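Brillton name unchanged side for semifinal at Tirance

Brillton Cricket Club will go into the league semifinal with the same eleven that beat Santoro in the last round. The selectors met after practice and the list was posted in the clubhouse that evening. The captain will bat at number 4, and the two opening batters keep their places after putting on 40 together in the win over Santoro.

The match is 40 overs a side and will be played at Tirance, on the ground behind the school. Brillton last played there in June and lost by 3 wickets. The pitch was slow that day and the ball kept low from the road end, which made it hard to score straight. Tirance have since relaid part of the square, and the strip being used for the semifinal is one of the new ones. It has had two matches on it so far. Both were won by the side batting second, but neither score was large and the weather was poor for one of them.

Tirance will be at full strength. Their left-arm spinner missed most of August with a sore shoulder and has bowled his full share of overs in the past two games. He took 4 wickets against Daner, three of them caught close in. Brillton's middle order has had trouble with slow left-arm bowling this year, and the last two practices have been given over mostly to playing it. The batters were asked to use their feet more and to look for singles on the off side. There was some progress, though the net surfaces at our ground turn a good deal less than the Tirance pitch is likely to.

The one real question for the selectors was the third seamer. The younger of the two candidates bowled well for the second team and can bat a little. The choice in the end was to stay with the man in possession, who has been steady through the middle overs all season and gives away very few wides. The younger bowler will travel as twelfth man and should be ready to play if anyone is unfit on the morning.

Fielding was the weak part of the Santoro game. Several catches went down in the deep, and the throwing from the far boundary was loose. The outfield at Tirance is small on one side and long on the other, so the stronger arms will be kept on the long side at both ends. That means more walking between overs, and the umpires have been strict on over rates in the knockout games. Fielders are asked to move as soon as the over is called.

The second team's season is over. They finished in the middle of the table, one place above where they were a year ago, after losing the last game at Daner in poor light. The batting improved in the second half of the summer. The bowling relied too heavily on two people and will need more depth next year. Anyone from the second team who would like to help with scoring or the sight screens at the semifinal should speak to the captain.

Players should be at the Tirance ground by 11:15. Play starts at 12:30. Parking at the school is limited, and the lot by the bus stop is the better choice for anyone arriving after noon. Lunch is before the match, and there is a short break between innings. Whites only, please, including the twelfth man. The league will supply the balls.

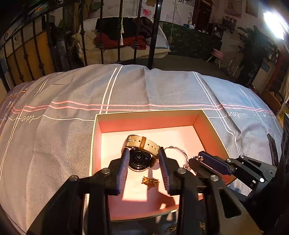
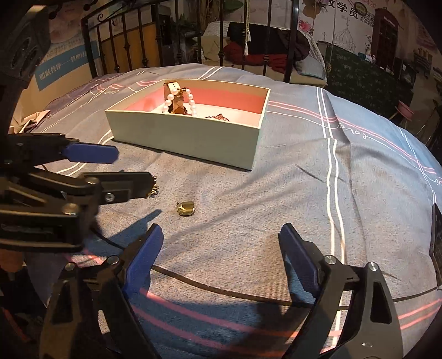 If rain stops play, the match goes to the reserve day at the same ground and begins again from the first ball. There is no carryover of a part-finished innings at this stage of the competition. If the reserve day is also lost, the side that finished higher in the league goes through, and that would be Tirance.

The winners meet either Daner or Santoro in the final, which will be played on a neutral ground in September. Santoro came into the last four through the second-chance round after their loss to us. The league has not yet confirmed the ground or the start time, and both will be in the next newsletter.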